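The Table from Brurkel

My grandmother kept her three files in a white tray and would not lend them. Now they were mine, with the table. 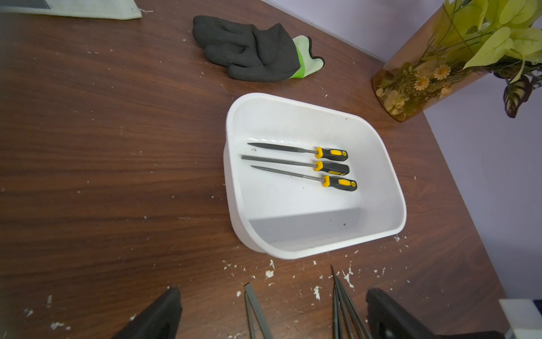
Author: Semaan
Role: fiction writer, Nasero Stories

I put one glove on each evening and worked until 10. My sister telephoned from Juvero. She wanted the table for her kitchen in February.

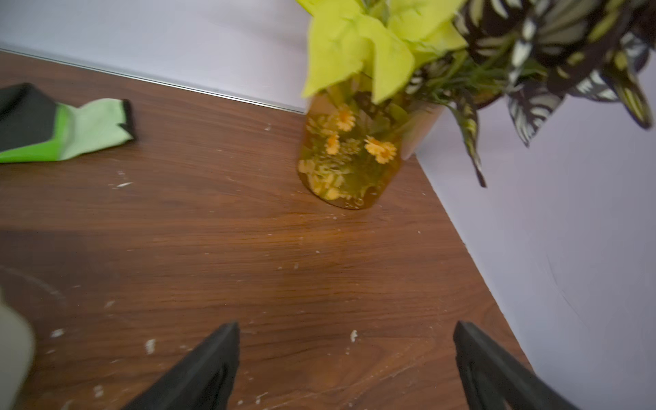 Why do you not sell it?
It still knows where her elbows were.

She was silent, then asked if the flowers were still on it. I said they were.

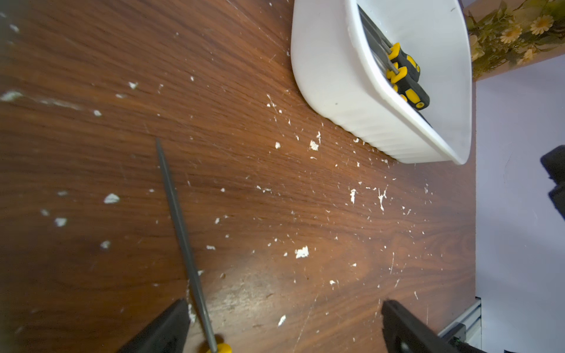 "Then leave the scratches," she said. I had paid 71 for new varnish. I carried the can back down to the cellar and did not open it.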